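Wed 9 August

To: Myrto Kokkinos, Programs
From: Frøydis Midtbø
Re: Regional tech expo, second progress report

## Where we are

The expo is on schedule for floor plans and exhibitor sign-ups and behind on the conference program. We have 199 confirmed exhibitors, up from the 148 in my May report. Another 37 have asked for a contract and not returned it. I have given them until the end of the month, after which their spots go to the waiting list.

Hall 1 is full. Hall 2 has space along the north wall and in the two rows by the loading doors, which are hard to sell. I have cut the price on those rows and offered them first to companies that have never had a booth with us. Six have taken one so far.

## Startup area

This is the part your grant pays for, so I'll give it more room. The plan called for 40 small booths at no charge to companies less than three years old. We had 112 applications. Two outside readers and I scored them separately and then met to settle the ties, which took longer than planned because the form let people leave the "what will you show" box empty. Next year that box will be required.

All 40 places are now filled. Jovard and Pevo are both in and have sent in their booth needs. Lie asked to be moved away from the stage on account of noise, and we have done that. Sanon accepted and then asked for twice the floor space, which we turned down. They are staying with the standard size.

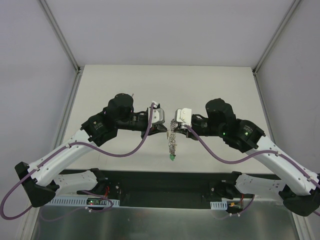 Power is the main cost I did not plan for correctly. The budget assumed one outlet per booth, and most of the companies have asked for two or more. The venue charges per drop and will not bundle them. I have moved money from printed signs to cover it, so the total for the startup area is unchanged. The signs will be smaller and there will be fewer of them in the lobby.

## Registration

Advance registration opened in May. We have 1,107 visitors signed up, of whom 538 chose the two-day pass. One-day sales are slower than I would like for the second day. The registration page also had a fault for most of a weekend that kept people from paying by card on a phone. It has been fixed, and we wrote to everyone who had started an order and dropped out.

## Conference program

We have 4 open slots on the main stage, all on the second day. One keynote speaker withdrew in July and I have not replaced her. Two people have been asked and one has said she will answer next week. If neither accepts, I will turn that hour into a panel made up of exhibitors who are already coming.

The press list is done. Badges for reporters will be handled at a separate desk this year.

## Money

Spending is almost exactly at plan. The second grant payment arrived and has gone to the venue deposit and the booth walls. Receipts for both are in the shared folder, under the startup area.

## What I need from you

- Approval of the move from signs to power, in writing, for the file.
- Your logo in a version that prints on a dark background.
- The names of anyone from your office who will attend, so we can make badges.

The next report will cover final booth numbers and the stage schedule.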